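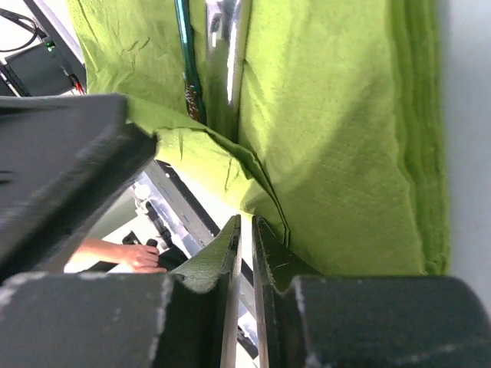

Nerea Olabarri

Informe de avance – Muros de contención y drenaje superficial, parque de Sallirow (Sokcombe)

Periodo: de enero a marzo
Destinatario: fondo de mejora del espacio público de Sokcombe

Estado general

La obra avanza conforme al programa revisado en enero, salvo la partida de drenaje, que acumula un retraso de dos semanas. El desfase procede de la entrega tardía de las rejillas lineales y no afecta por ahora a la fecha de apertura de la senda inferior. El gasto certificado se mantiene dentro de lo previsto.

Muros de contención

Están ejecutados 105 metros de muro en seco en el talud norte. La contratista, Babić, trabajó por tramos cortos para no dejar al descubierto más frente de excavación del que podía cerrar en la jornada. La cimentación es de zahorra compactada por tongadas, con geotextil en el trasdós y tubo dren al pie. La coronación queda pendiente en el tramo curvo junto a la escalera, donde hubo que rehacer el replanteo por una discrepancia entre el plano topográfico y la cota real del colector.

Se rechazó una partida de piedra por exceso de lajas delgadas. El suministrador, Pletar, la sustituyó sin coste y aportó nueva ficha de cantera. La piedra recibida después es algo más clara que la del primer tramo; la diferencia se aprecia en seco y la dirección de obra la ha aceptado, con la condición de mezclar ambos acopios en lo que resta de alzado.

Pavimentos

La senda superior tiene ya base y cama de arena. El adoquín permeable se ha colocado en los rellanos y en el acceso desde el aparcamiento. Las juntas se rellenan con gravilla lavada – la arena fina prevista inicialmente colmataba en la prueba de infiltración. El cambio está recogido en acta y no modifica el precio unitario.

Los bordes van confinados con bordillo enterrado en todo el recorrido, excepto en el encuentro con las jardineras existentes, donde se usa pletina de acero.

Drenaje

La zanja filtrante está abierta y protegida en toda su longitud. Se han instalado cuatro arquetas de registro y falta conectar la última al colector municipal, a la espera del permiso de corte de calzada. El servicio de vías propone hacer el corte un sábado, en horario de mañana, para reducir la afección al tráfico.

Plantación

Se han plantado 41 arbustos en el talud ya estabilizado, todos de porte bajo y raíz fasciculada. El acolchado es de corteza triturada. El riego de implantación se hace con línea de goteo provisional, que se retirará al final de la segunda temporada. El resto de la plantación se aplaza al otoño para evitar marras por calor.

Incidencias

Apareció una conducción fuera de servicio bajo el rellano intermedio. Se localizó con georradar, se comprobó que carecía de carga y se selló en ambos extremos. Sin daños personales en el periodo.

Próximo periodo

Cierre de la coronación del muro en el tramo curvo.
Montaje de rejillas y conexión al colector.
Adoquinado de la senda superior.
Segunda prueba de infiltración, con los mismos puntos de control que la primera.

Se solicita al fondo la liberación del segundo pago, correspondiente a muros y bases. La certificación firmada y las mediciones por tramo se remiten por separado.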